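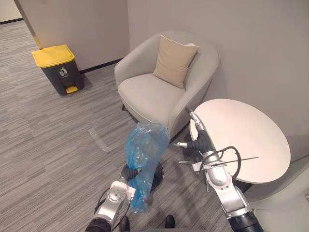 四楼休息角从二月起重新开放,使用办法和之前大体一样,有几处调整,借这一期通讯说清楚。休息角在走廊拐进去的位置,供Zarness和Zuvley两家公司的同事共用,不需要预约,也不登记。最近收到的意见多半和垃圾、瓶子有关,所以先讲垃圾桶。桶是脚踏式的,黄色盖子,深色桶身,靠墙放着,走到扶手椅跟前就能看到。踩下黄色踏板开盖,松脚合上,手不用碰盖子。桶固定放在这个位置,请不要挪到椅子旁边,也不要推到走廊里去。上个月它有几次被人挪到了茶水间门口,保洁收垃圾时找不到,休息角的垃圾就积了一整天。

桶里可以放纸巾、零食包装、纸杯之类的干垃圾。剩饭、汤水、茶叶渣、果皮请带到茶水间处理。咖啡没喝完的,先在茶水间水池倒掉再扔杯子。桶内的袋子每天换2次,中午一次,下班后一次。如果中间满了,请在楼层群里说一声,不要把袋子提出来放在地上,袋底漏水,地毯上很难弄干净。

地毯

休息角铺的是灰色条纹地毯,和走廊连在一起。条纹有深有浅,小块的污渍站着不太看得出来,蹲下才发现,所以常常拖到渍已经吃进去了才有人报。洒了东西请当时就处理:用干纸巾按压吸水,从外圈往里按,不要来回擦。清水可以少量用,茶水间的洗洁精不要用,残留的泡沫容易粘灰,过几天那一块反而更黑。按完还有印子的,发消息到行政邮箱,写明位置和洒的是什么,水、茶、咖啡、酱汁的处理方法不一样,写清楚能少跑一趟。

吸尘安排在每天早上7点,上班前做完。吸尘时会把椅子往外挪一点,做完放回原处。早到的同事如果看到椅子不在平时的位置,等吸完再坐就行。整片清洗由Trindinura负责,仍然是每季度一次,这次排在三月,清洗当天休息角关闭,地毯晾干以后开放。具体哪一天定下来会贴在电梯口,也会发到楼层群。
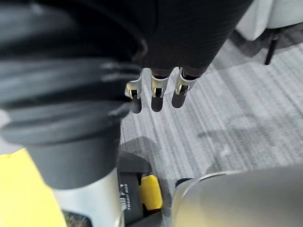

休息角的灰色条纹地毯,纹路细,深浅相间。

有同事问能不能在地毯上加一块小垫子,放在圆桌下面接水。考虑过,暂时不加。垫子的边容易翘,走过去会绊脚,吸尘的时候也得先收起来。等用一段时间再看。

另外,进休息角不用换鞋。雨天请在一楼大厅的脚垫上多踩几下再上来,雨伞放在电梯口的伞架,不要撑开晾在椅子旁边。

椅子和靠垫

灰色扶手椅是从Zacharopoulos订的,用了近20个月,布面整体还好,座垫边缘有些地方起毛。椅子是圆背的,扶手和靠背连成一圈,坐上去重心靠后,请不要坐在扶手上,扶手的承重和座面不同,时间久了里面的框架会松。需要搬动时两手托住座位底部抬起来走,不要抓着靠背拖,椅腿在地毯上拖会勾线。

米色方靠垫是随椅子配的,每把椅子上放一个,靠着椅背放。常见的情况是有人把两个靠垫叠在一把椅子上,走的时候没有还回去,也有人拿到会议室垫腰,之后就留在那边了。用可以,请用完放回原来的椅子。会议室需要靠垫的,向行政单独申请,库房里还有一些。

靠垫套可以拆洗,每两个月洗一次。拆洗期间椅子上会没有靠垫,第二天套回去。靠垫套的滚边不要用手去抠,之前有一个线头被抽开,送出去缝了一次。角上有点皱是正常的,拍一拍就能恢复,不用报修。

喝完的瓶子

这一项单独写,意见最集中。空塑料瓶请随手收走,不要留在地毯上,也不要塞在椅子和墙之间的缝里。瓶子是圆的,放倒了会滚,透明的又不显眼,端着杯子走过去的人未必看得到脚下。保洁吸尘前也得先弯腰捡一遍。

瓶子的收法:里面有剩水的先去茶水间倒掉,压扁,盖子拧回去,投进茶水间的回收箱。赶时间的话,投进休息角的黄盖桶也可以,保洁换袋时会分出来,但请保证瓶子是空的。玻璃瓶一律送到茶水间,不进黄盖桶。地上看到别人留下的空瓶,顺手捡一下,离桶也就几步路。

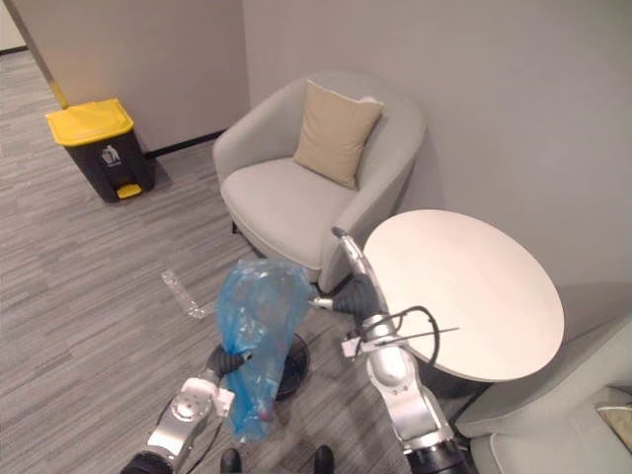
圆桌

白色圆桌放在两把扶手椅之间,桌面是用来放杯子、水瓶和手机的,面积不大,请不要在上面摊开电脑和文件办公,也不要摆午饭。吃饭请到茶水间的长桌。圆桌是单柱的,人不要靠、不要坐,小朋友来的时候请家长留意一下。

桌面是白的,杯底的水印和咖啡圈很明显。用完用纸巾擦一遍就好,茶水间有抹布,用过洗净挂回去。不要用带颗粒的清洁剂,也不要拿钢丝球去蹭,磨花以后更容易藏脏。刚倒的热水请带杯垫,茶水间抽屉里有,用完放回抽屉。

没喝完的水可以暂时放在桌上,盖子请拧紧,朝里放一点。下班后还留在桌上的瓶子,一律按没人要处理,倒掉回收。如果第二天还想接着喝,请带回自己的工位。自带的水杯不会扔,会收到前台,保留4天,过后清理。去年年底前台攒了不少没人认的杯子,请丢了杯子的同事有空去看一眼。
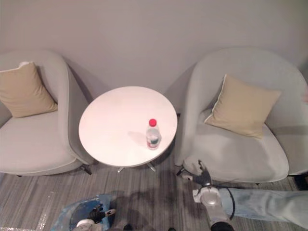 扶手椅之间的白色圆桌,桌上放着一瓶红盖瓶装水。

安静时段和其他

中午休息时段请不要在休息角打电话或者外放声音。旁边的会议室隔音一般,开会的人能听见这边讲话。接电话可以到走廊尽头的窗边。想躺下休息的请去二楼的休息室,扶手椅不适合拼起来睡,之前有人把两把椅子对着拼,起来以后没有归位,圆桌被挤到了墙边。

有人提议在休息角放书架和绿植。绿植会先试两盆,放在走廊那一侧,由Zuvley的行政浇水,其他人不用管,也请不要往花盆里倒剩茶。书架因为位置不够,先不放。墙面保持空着,不要贴海报和通知,胶痕很难去掉,通知统一贴在电梯口的公告板上。

关于灯,休息角没有单独的开关,和走廊在同一路,晚上由保安统一关。加班到很晚还在用的同事,走的时候和保安打声招呼。

椅腿松动、桌面摇晃、垃圾桶踏板踩下去盖子不开,这几种情况请直接发邮件给行政,附一张照片,一般当天会有人来看。靠垫丢失、地毯污渍也走同一个邮箱。三月清洗的日期和绿植到货的时间在下一期通讯里登。

四楼行政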